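Can a machine tidy up after us yet?

She has run the repair counter at Wolonetti for 20 years, and when I asked whether a machine could take over her chores she laughed and put the kettle on. "Which ones?" she said. "My floor at home gets swept by one, and I'm very fond of it, but it still gets stuck under the dresser."

We talked for most of the afternoon, and she kept coming back to desks. A warehouse shelf is easy, she thinks, as everything on it was put there to be found again. A desk at home is another matter, with bottles and papers and somebody's glasses all living together. "You or I know what's rubbish and what's a keepsake," she said. "How would you teach that?"

Putting things away in a box is the job she'd hand over first.

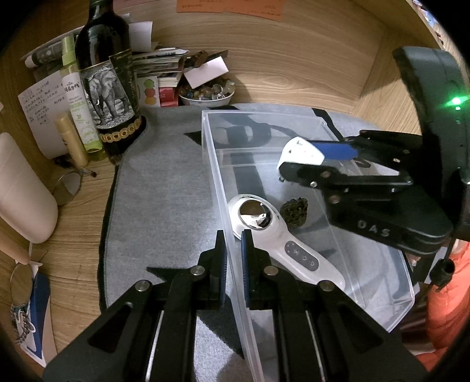 "It sounds like nothing, doesn't it, but you've got to hold a smooth, roundish thing without dropping it, and then let go at the right moment (my grandson is 11 and hasn't mastered that one!)."

Would she pay for it? She had seen a folding machine from Folness at 3,499 pounds, and it took 2 minutes over a shirt. "I'd give it a few more years," she said, topping up my cup, "and I'd want it to do socks."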